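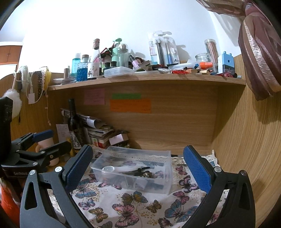 Lavasano swap day is back, and it's bigger this time

2026-07-07

Good news for anyone whose desk drawers won't close! The Lavasano swap day is coming back to the old Aigner building, and I've just heard they've taken the upstairs rooms too, so there'll be 79 tables instead of the cramped little setup we had in February.

I went to that one and loved it, even though I had to stand in line out on the steps for 21 minutes with a box of picture frames digging into my arm. The rules are the same as before. You bring small household stuff that still works, you get a paper ticket for each thing, and you spend your tickets on whatever you like. A clear bin of odds and ends off your desk is fine. Big furniture is a no, and so are mattresses (someone tried).

They had 892 people through the door last time, which is a lot for a town our size, and parking on the Trasix side was a mess. So this time there's a free shuttle from the Fleltumness lot - it runs all morning and you can bring two boxes on board. I'll be on it, probably with the same picture frames.

Doors open at nine and the last tickets are handed out at noon. Books get their own room on the ground floor, and kids' clothes are by the back stairs. Anything left over at the end goes to the thrift store next door, unless you come back and pick it up before two.

Entry is free, but bring some change for the coffee stand. The cinnamon rolls were gone by ten in February and I'm still a bit sore about it!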